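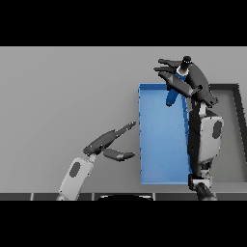 Most arguments about grippers get settled on price or on looks, and I think both are poor ways to settle them. I have spent the spring trying hands on a two-arm setup in simulation, and my view by now is that people buy too many fingers too early. A hand with several fingers looks capable before it has done anything. Put one on the right arm, give it a blue bottle with a black cap to hold at a slant over a tray, and visitors stop to look at the screen. The open two-fingered gripper on the left arm gets no attention at all. I'd still buy the left one first.

Our group at Jadirero ran 626 trials in May. The objects were bottles, boxes and a few soft things, and the job was always to get the object from one tray to another. Kenji Dunleavy wrote the controller for the simple gripper in an afternoon. The controller for the multi-fingered hand took him most of three weeks, and he was still changing it when we stopped. That difference doesn't show up on any data sheet I have read. It shows up in payroll.

The usual answer is that more fingers give you more ways to hold a thing. I agree. They also give you more ways to hold it badly. When the two-fingered gripper dropped a bottle, we could look at the log and see that it had closed too high or too early. When the other hand dropped one, Gudrun Isaksson and I could spend a morning disagreeing over which finger let go first. She is more patient than I am and she likes the big hand better. Her point is that a tilted bottle is exactly the case where two flat fingers let the thing swing, and our trials back her up on that. If your whole job is pouring, listen to her and skip the rest of this.

Most jobs aren't pouring. Most of them are picking up a box and putting it down again 500 times before lunch.

I have a second complaint, and it concerns simulation itself. A plain gray table with even light is kind to everybody. Contact in a simulator is a set of guesses about friction, and the more fingers you have touching an object, the more guesses you are stacking up. I trust our numbers for the simple gripper a fair amount. I trust the others less, and I wish the people at Lomis would say the same about the 2,000 grasps in their brochure, which were all simulated too.

Hollis Quintanilla, who reads these before they go up, thinks I'm being unfair to a hand we haven't run on a real arm. Maybe so. The bench arm is booked for 60 hours next month and the multi-fingered hand gets half of them. I asked for that split myself.

Until then my advice to a small shop is to buy two fingers and a decent wrist camera, and to keep a written list of what the gripper can't pick up. Go back to the catalog when the list is long enough to pay for the time.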